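The Tea Box Page: Wood, Foil and a Table I Love

Welcome to the tea corner of the site! If you've wandered in from the kitchen galleries, you already know I can't pass up a good small box. This page is for the wooden ones, and mostly for one of them: the tea box that has been going back and forth across our big pale table since April. I've had more mail about that box than about the whole Drunddale pantry series (which took me a year, thank you very much), so it finally gets its own page.

A little background for new people. I keep tea the way some people keep stamps. The Osis teas live in tins because they're loose leaf, and everything that comes in a sachet goes in wood. I like to see what I've got before I open anything, and I like it standing up so I can flip through it like a card file. A clear lid and upright packets, that's the whole wish list.

1. The tea box, six ways

Six compartments in two rows of three, with thin slats between them, and silver and white foil in every single one. I love how the foil goes off like little mirrors against the pale pine color! The TEA lettering on the front is cut in so faintly that guests sometimes miss it completely and ask me what's inside.

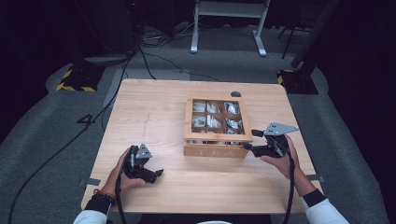 My own rule is one kind of tea per compartment, no mixing. I broke it once with peppermint and the whole box smelled like toothpaste for a month, chamomile included. These days the mint lives in a jar by the window, well away from everybody else, and the black teas get the back row.

For anyone shopping for something similar, measure your sachets before you buy! Foil ones with a crimped edge are taller than they look, and if the lid has to press down on them they come out bent. I took a ruler to the Salazar market and got some odd looks, but I also came home with a box that closes.

2. Tabletop grain

I could fill a gallery with this alone. The lines run off on a long diagonal with a few big lazy swirls thrown in, and the color is so light that any other wood you set on it looks toasted. Put a brown block up against it and suddenly you notice how orange brown can be.

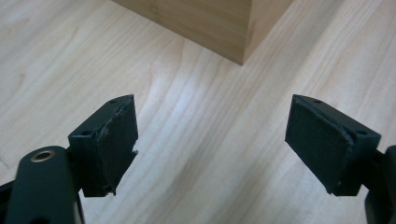

I wipe mine down with a barely damp cloth and then a dry one, always going along the lines. No spray polish near the tea, please. Foil keeps most things out, but an open sachet will pick up lemon polish from across the room, and then so will your cup.

Mugs are another matter. We went through cork coasters, felt coasters and a very ugly crocheted set from Gerno (sorry, Aunt Gerno Street Craft Fair, you know I love you) before settling on plain saucers. They catch the drips and they give you somewhere to put the sachet afterward, which is more than the cork ever did!

3. Honey on cream

More wood on wood, and my favorite pairing of colors on the whole page. There's the warm golden brown of the block with one side a shade deeper than the other, and then all that creamy table running out in front of it. I'd paint a kitchen in these two colors tomorrow if the rest of the household would let me.

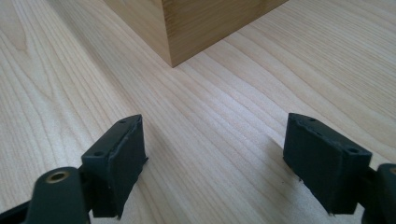 Rigoberto Tamayo: Love this page, but I have to argue with you on the one-kind-per-compartment thing. I drink one black tea in the morning and something herbal at night and that's it, so I sort by time of day. Morning in the back, night in the front, and I never have to read a label before coffee. Also, 60 sachets is my limit for any box. Past that I forget what I own and buy it again.

Okay, sorting by time of day is so good that I'm annoyed I didn't think of it. I tried it this week with the front row and I've already stopped making myself strong black tea at ten at night. The peppermint stays in the jar, though.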